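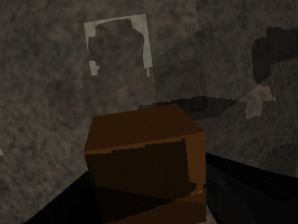
Abb. 2: Orange-brauner Quader vor fleckigem, graubraunem Untergrund (gerenderte Ansicht). Die Deckfläche ist gleichmäßig schattiert, die Vorderseite in hart begrenzte Licht- und Schattenbereiche geteilt.

3.2 Schattenkanten und Helligkeitsurteil

Die Beurteilung der Eigenfarbe einer Fläche hängt davon ab, ob ein Helligkeitssprung der Beleuchtung oder dem Material zugeschrieben wird. Lavoie (Réjean Lavoie, Arbeitsgruppe Skarkcombe) geht davon aus, dass vor allem die Schärfe der Kante den Ausschlag gibt. Weiche Übergänge werden demnach meist als Schatten gelesen, harte häufiger als Farbwechsel.

Zur Prüfung dieser Annahme beurteilten 41 Versuchspersonen Flächenpaare aus dem Bildsatz Brellik. Die Aufgabe bestand darin, den Farbton eines Vergleichsfeldes so einzustellen, dass er dem der markierten Fläche entsprach. Nach Ausschluss unvollständiger Durchgänge gingen 2333 Einstellungen in die Auswertung ein, davon 1235 zu Flächen mit harter Kante. Die Reihenfolge der Durchgänge war für jede Person zufällig.

Bei harten Kanten streuten die Einstellungen deutlich stärker als bei weichen. Der Effekt blieb bestehen, wenn die mittlere Leuchtdichte des Umfelds als Kovariate berücksichtigt wurde. Ein Einfluss des Alters war nicht nachweisbar. Auf die Unterschiede zwischen den beiden Messterminen im September wird in Abschnitt 3.4 eingegangen.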